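Skelberg Schuhregal aus Metall, schwarz

Hevivbridge Wohnen / Flur und Diele / Schuhaufbewahrung

Metall, schwarz. Offene Ablagen aus Rundstäben. Lieferung zerlegt, Montage erforderlich.

Schuhregale gehören zu den Möbeln, bei denen wir den Angaben auf dem Karton grundsätzlich misstrauen. »Platz für die ganze Familie« steht auf fast jedem, und fast immer ist damit eine Familie gemeint, die nur Ballerinas trägt. Wir haben das Skelberg trotzdem ins Sortiment genommen, nach einigem Hin und Her und mit Vorbehalten, die weiter unten stehen. Wer nur die Maße und das Zubehör sucht, kann gleich zum Ende springen.

Was man bekommt

Ein Gestell aus schwarzem Metall mit offenen Ablagen aus Stäben. Keine Türen, keine Klappen, keine Rückwand. Der Hersteller nennt das »luftig«. Man könnte auch sagen, dass man alles sieht, was darin steht, und zwar von jeder Stelle im Flur aus. Für eine Reihe ordentlicher Halbschuhe ist das kein Problem. Für Turnschuhe aus dem Februar, mit Streusalz an der Sohle, ist ein geschlossener Schrank die freundlichere Lösung, zumindest fürs Auge.

Der Vorteil der offenen Bauweise ist allerdings echt: Feuchte Schuhe trocknen auf Stäben besser als auf einem Brett. Sand und Krümel fallen durch und landen auf dem Boden. Das halten manche für einen Mangel. Uns ist ein Boden, über den man mit dem Besen geht, lieber als fünf Böden, die man einzeln auswischen muss.

Die Angabe »bis zu 8 Paar pro Ablage«, die in älteren Katalogen noch zu finden war, haben wir gestrichen. Mit schmalen Damenschuhen, Ferse an Spitze gestellt, mag das rechnerisch gehen. Bei Herrenschuhen in Größe 44 waren bei uns nach fünf Paar die Grenzen erreicht, und selbst da musste geschoben werden. Bitte planen Sie mit dieser Zahl und freuen Sie sich, falls mehr hineinpasst.

Aufstellen

Am besten steht das Regal mit dem Rücken zu einer glatten Wand oder vor einem Pfeiler, neben dem Fenster etwa, wo ohnehin kein Schrank hinpasst. Rechnen Sie damit, dass die Fußleiste einige Millimeter kostet. Bündig an die Wand kommt das Gestell nur dort, wo keine Leiste ist. Durch die Stäbe bleibt die Wand dahinter sichtbar, mitsamt der Leiste und allem, was in den letzten Jahren an Streifen dazugekommen ist. Auf Weiß fällt das mehr auf als auf Grau.
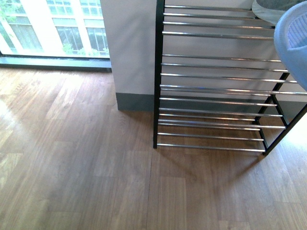 Hevivbridge Wohnen, Heft 8, Seite 100

Schwarzes Metall vor weißer Wand ist eine Frage des Geschmacks. Auf einem lebhaften Boden in Holzoptik mit hellen und dunklen Dielen wirkt das Gestell ruhiger, als wir gedacht hatten. Bei viel Tageslicht von der Seite spiegelt ein seidenmatter Boden allerdings kräftig, und dann sieht man auch jedes Staubkorn unter der untersten Ablage. Ein Teppich davor würde das mildern, rutscht aber gern, wenn man keine Unterlage verwendet.

Die Nähe zum Fenster hat noch einen Haken, den die Prospekte auslassen. Leder mag keine Dauersonne. Wer sein Regal an eine Südseite stellt, sollte die guten Schuhe unten oder auf der fensterabgewandten Seite parken. Bei tief angesetzten Fenstern bitte außerdem prüfen, ob sich der Flügel noch öffnen lässt. Das klingt banal, war aber der häufigste Grund für Rücksendungen beim Vorgängermodell.

Montage

Die Anleitung besteht aus Zeichnungen und ist besser als ihr Ruf, bis auf Schritt 5. Dort sind linkes und rechtes Seitenteil kaum zu unterscheiden. Legen Sie beide vor dem Verschrauben nebeneinander auf den Boden und vergleichen Sie die Bohrungen. Schrauben zunächst nur handfest anziehen, das Gestell aufrichten, ausrichten und erst dann festziehen. Wer es umgekehrt macht, bekommt ein Regal, das auf drei Füßen steht.

Auf Laminat und anderen glatten Belägen empfehlen wir Filzgleiter unter den Füßen. Sie liegen nicht bei, obwohl sie beiliegen sollten. Wir haben das beim Hersteller angesprochen und eine höfliche Antwort erhalten.

In Haushalten mit kleinen Kindern gehört das Regal an die Wand geschraubt, ohne Ausnahme. Stäbe laden zum Klettern ein. Dübel und Schrauben müssen zur Wand passen und sind deshalb ebenfalls nicht im Paket, was in diesem Fall vernünftig ist.

Womit es sich nicht verträgt

Absatzschuhe. Schmale Absätze rutschen zwischen die Stäbe, der Schuh kippt nach hinten und bleibt so. Man kann den Absatz hinter einen Stab haken, dann hält es, sieht aber nach Schaufenster aus. Wer viele davon besitzt, nimmt entweder die Einlegematte von Zein dazu oder gleich ein anderes Regal.

Hohe Stiefel. Dafür ist der Abstand zwischen den Ablagen zu gering. Umgelegt passen sie, und umgelegt bekommen sie Falten. Auf der obersten Ablage können sie stehen, sofern darüber keine Jacken hängen.

Hausschuhe aus weichem Filz. Sie hängen nach einiger Zeit durch. Den Schuhen schadet es kaum, schön ist es nicht.

Pflege

Mit einem feuchten Tuch abwischen, danach trocken nachreiben. Keine Scheuermilch. Kratzer im Lack möglichst bald ausbessern, vor allem unten an den Pfosten, wo im Winter das Salzwasser ankommt. Der Zusatz »rostfrei« stand in einem Entwurf für diese Seite. Wir haben ihn herausgenommen, weil wir für lackiertes Metall so etwas nicht versprechen.

Zubehör

Einlegematte Zein, zuschneidbar, verhindert das Durchrutschen schmaler Absätze. Nimmt dem Regal allerdings den Vorteil, dass Schmutz durchfällt.

Abtropfschale Terncombe, für die unterste Ablage oder den Boden darunter. Nützlich von Herbst bis Frühjahr. Die Schale ist flach; wer sie randvoll heraustragen will, sollte vorher einen Lappen bereitlegen.

Filzgleiter, selbstklebend. Siehe oben.

Kurz gefragt

Kann man darauf sitzen? Nein. Es ist keine Bank, auch wenn die Höhe dazu verleitet.

Lassen sich zwei Regale übereinanderstellen? Technisch ja, freigegeben ist es nicht. Nebeneinander stehen sie gut.

Gibt es das Regal in Weiß? Zurzeit nur in Schwarz.

Maße und Gewicht entnehmen Sie bitte dem Datenblatt. Bitte messen Sie Ihre Stellfläche am Boden und noch einmal oberhalb der Fußleiste, die beiden Werte weichen in Altbauten gern voneinander ab.

Rückgabe nur vollständig und zerlegt. Bereits verschraubte Teile nehmen wir zurück, sofern der Lack unbeschädigt ist.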